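### 4.2 Drinking vessels and the state of the table

The second group of households in the Wendedside study was visited in November, and the visits were concerned with what remains on a table once people have stopped using it. Kuster and Wyss recorded 38 tables in this group. Plates were usually stacked or carried to the kitchen early. Cups, tumblers and bottles stayed behind longer, and they were more often found on their sides than any other type of object.

Participants gave differing accounts of this. Four of them described a fallen cup as a sign that it was empty and could be collected. Others made no such distinction and said that they righted vessels only when they needed the space. Disposable and reusable cups were commonly left together, although most participants said that they sorted them at the sink (see Section 4.4).

The table covering also had some bearing on the order of clearing. Where a cloth was in use, participants tended to remove everything before touching it, and wrinkles were left until the end. On bare tables, wiping began while objects were still present, and vessels were moved from one side to the other as the work went on. 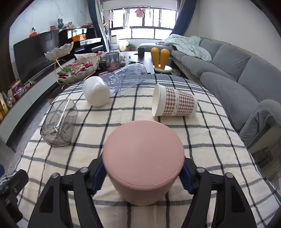
**Figure 2.** Mixed drinking vessels on a striped cloth. A smoky glass tumbler, a plastic bottle and a patterned paper cup lie on their sides; the large pink container is upright or inverted.

Material was a weaker guide to the order of removal than we had expected. Aebischer's earlier coding scheme placed glass first, on the assumption that breakable objects would be secured before others. In our records glass was taken first at roughly 50 percent of the tables, and the remaining cases showed no settled pattern. Two participants began with whatever stood nearest the kitchen door. We have therefore kept material and distance as separate variables in the analysis that follows.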